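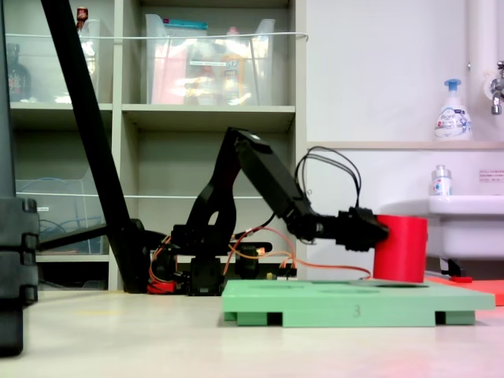 A green board and red cup, with the grey storage shelving behind.

PILLURPORT ACTIVITY ROOM REOPENS WITH NEW STORAGE AND A LARGER LENDING COLLECTION

Families, childminders and nursery groups can borrow sorting and stacking sets from the Pillurport activity room again from November. The room has been closed over the summer and early autumn while the floor was replaced and the old cupboards were taken out.

The cupboards have given way to open shelving in light grey. Loose parts and packaged items now go into clear plastic bins, so that staff and visitors can see what is in each one before lifting it down. Under the old system everything was kept in cardboard boxes with handwritten lists taped to the lids, and sets often went out with a piece missing.

"People would get home, open the box and find they had the cups but not the board," said Zuzana Michalík, who manages the room for Skála, the family services charity that runs it. "We spent a lot of time on the phone sorting that out. With the clear bins you can usually spot a problem from the door."

The lending collection has grown to 31 sets. Nine are new and come from Skaltton, which makes play equipment for early years settings. They include a green board with shallow round recesses in the top and a number on the front. The board stands on short feet and is used with open-ended cups. It is meant for floor play, and children can use it alone or take turns with an adult.

Lucie Gagnon, product manager at Skaltton, said the number on the front was added at the request of nurseries. "They own several boards and they get mixed up," she said. "A number on the edge is the simplest answer. It is also raised in the same plastic, so there is no sticker to peel off."

The new floor is pale beige and was laid by local contractor Duda, who also fitted the shelving. Flat mats are available for anyone who would like a softer surface to kneel on. Visitors are asked to take off outdoor shoes at the entrance and to leave pushchairs in the corridor, where there is a rail.

Each household may borrow two sets at a time for 26 days. Nurseries and childminders may borrow four. There is no charge for borrowing, but lost parts must be paid for at cost. Sets should be wiped down before they are returned and handed in at the desk, not left on the shelves.

Parents who used the room before it closed do not need to register again. Old membership cards remain valid, including the yellow ones.

Rostislav Trnka, who led the refit, said a few jobs were still to be done. "The lower shelves need labels and we are waiting for a second desk lamp - but the room is ready to be used."

The activity room will be open from 9am to 1pm on weekdays. Group visits of up to 29 people can be booked in advance for the afternoon.

ENDS

Notes to editors

Interviews with Zuzana Michalík and Lucie Gagnon can be arranged through Vlasta Zelenák at the Skála press office.

A full list of the sets available to borrow can be sent on request.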